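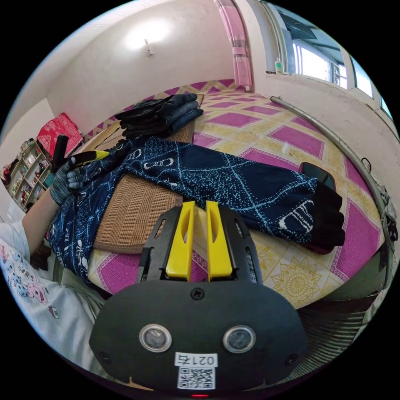
Navy print garment on the placemat, scissors to hand.

Print | E-mail this thread

Hiltell Mending Board > Cutting and Unpicking > Cutting on a woven mat

hemline_71
I use a round table with a glossy cloth and a woven placemat on top. The work is dark printed cloth, mostly old clothes cut down for drawstring bags. The mat stops the cloth sliding, but my cut edges wander by up to 7 mm over a long run. Is the mat the cause? Scissors are general-purpose Henare ones.

Rumico
Yes, in my view. A ribbed weave lifts the fabric unevenly and the lower blade follows the ribs. Take the mat away for cutting and put it back for pinning and folding.

selvedge
Disagree. Gloss tablecloth is worse. Cotton on a slick surface shifts as soon as the blades close. I would keep the mat and weight the cloth on both sides of the line.
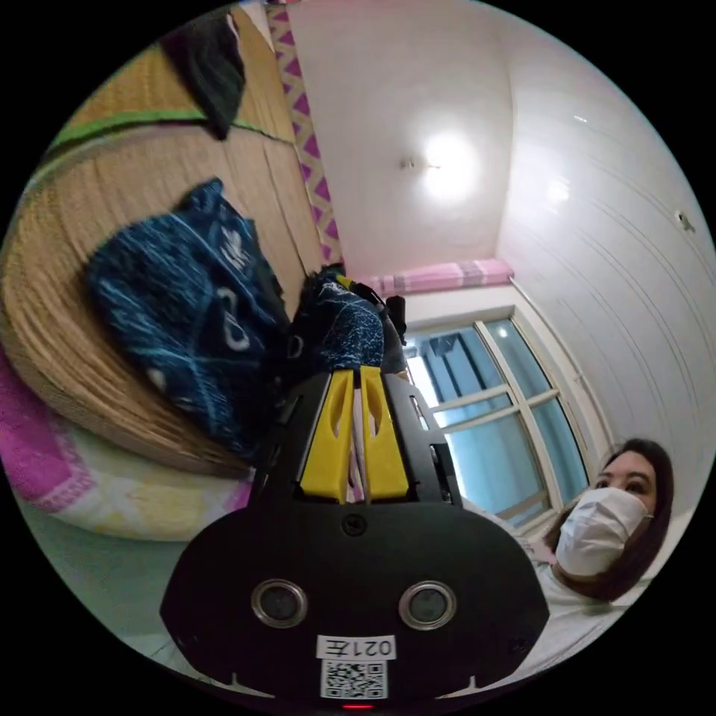

With a busy print there is a second problem, that a chalk line disappears into the pattern. Turn the piece over and mark the reverse. If the dye has gone through, tack the line in pale thread at 8 mm stitches and cut beside it.

Rumico
Weights do not cure ribs. I cut the same length of cotton on bare board and on a placemat in September. The board edge was straight. The placemat edge was not.

hemline_71
What weight of cotton?

Rumico
120 gsm. Anything heavier would bridge the ribs better, I accept that.

alness_bench
Both points stand. Lay a sheet of thick card over the mat. The mat grips the tablecloth, the card gives a flat surface. Keep black pieces in a separate pile from the navy, as they are hard to tell apart under a ceiling lamp.
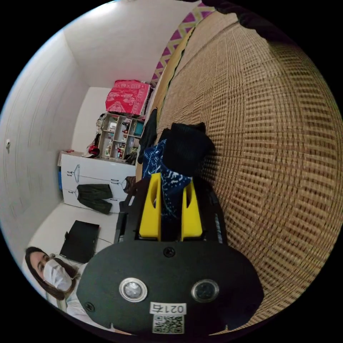
Navy print and black cloth beside the woven mat.

selvedge
Card is acceptable. It dents after a while and wants replacing. I still say weights first.

hemline_71
Tried card with two weights. Wander is down to about 2 mm. Will test without the weights next.

Last updated: May 14, 2026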